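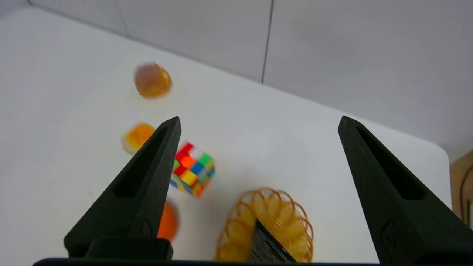
Florencia Painemal insiste en que una mesa se desordena sola, que basta con dejar encima un cubo de Rubik sin resolver para que al día siguiente haya otras cosas pequeñas haciéndole compañía. Lo dice muy seria y a mí me parece una exageración, pero he venido a Tramcombe a escucharla y saco el cuaderno.

Painemal lleva desde junio dando los talleres de orden de Rallimine, en una sala con una mesa blanca de esquinas redondeadas. El taller dura 50 minutos y consiste en decidir qué se queda sobre la mesa y qué se va. Le pregunto si de verdad hace falta apuntarse a algo para eso.

"Para guardar las cosas, no", responde. "Para dejar de ponerlas ahí otra vez, sí. La gente recoge muy bien el domingo por la noche, y el miércoles está igual."

Su método se llama Zukside. El nombre viene de una libreta antigua, cuenta, y no quiere explicarlo más. La regla principal es que cada objeto pequeño tiene 20 segundos para justificar su sitio. Si el dueño titubea, el objeto va a una caja. Le digo que en 20 segundos yo no sabría justificar ni mi propio teléfono.

"Pues a la caja", dice. Luego matiza que la caja no es la basura y que se puede reclamar lo que haya dentro.

El cubo le da mucho juego en las sesiones. Según ella es el típico objeto que nadie usa y que todos defienden, porque está a medias y guardarlo parece rendirse. "Me dicen: es que lo voy a terminar. Yo pregunto cuándo. Silencio." Propone dos salidas, un cajón al alcance de la mano o regalárselo a alguien que sepa resolverlo. Jannik Kuhlmann, alumno de la primera tanda, eligió el cajón y sigue sin resolver el suyo. "Pero ya no lo veo mientras desayuno", me comenta por teléfono, y reconoce que el cajón ahora no cierra bien.

Aquí está mi reparo, y se lo planteo: mover el desorden de la mesa al cajón no es ordenar. Painemal lo admite a medias. "El cajón tiene fondo. Cuando se llena, se nota. En una superficie grande siempre cabe una cosa más."
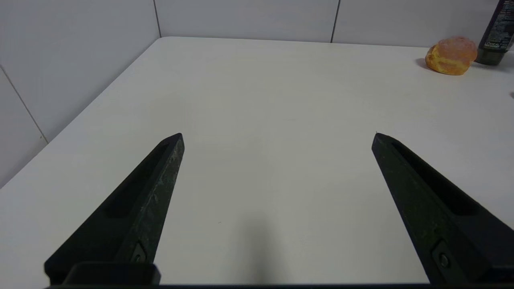
La mesa blanca de la sala de Tramcombe.

Tampoco me convence del todo la fe en el blanco. Ella sostiene que sobre una superficie clara cualquier trasto salta a la vista y molesta antes, y que por eso la gente lo retira. Yo tengo en casa una mesa clara y puedo jurar que los trastos viven en ella con total tranquilidad. Se lo digo y se ríe — creo que es la única vez en toda la charla.

"Entonces usted no la mira", contesta.

Le pido cifras. De los 27 alumnos de la última tanda, asegura que la mayoría mantuvo la mesa despejada un mes después, aunque el dato sale de lo que ellos mismos le contaron. Nadie fue a sus casas a comprobarlo. "No voy a presentarme en la cocina de nadie con una lista", protesta. Es razonable, pero el dato vale lo que vale.

Mereana Mudgway dejó el curso en la segunda sesión. Le parecía mucho reglamento para tan poca mesa. Painemal ya conocía la queja y no la discute: "A Mereana le gusta tener las cosas delante. Hay gente así y trabaja bien".

Antes de irme le pregunto qué tiene sobre la mesa de su casa. Tarda bastante más de lo que permite Zukside. Unas llaves, dice por fin, el correo sin abrir y un frutero.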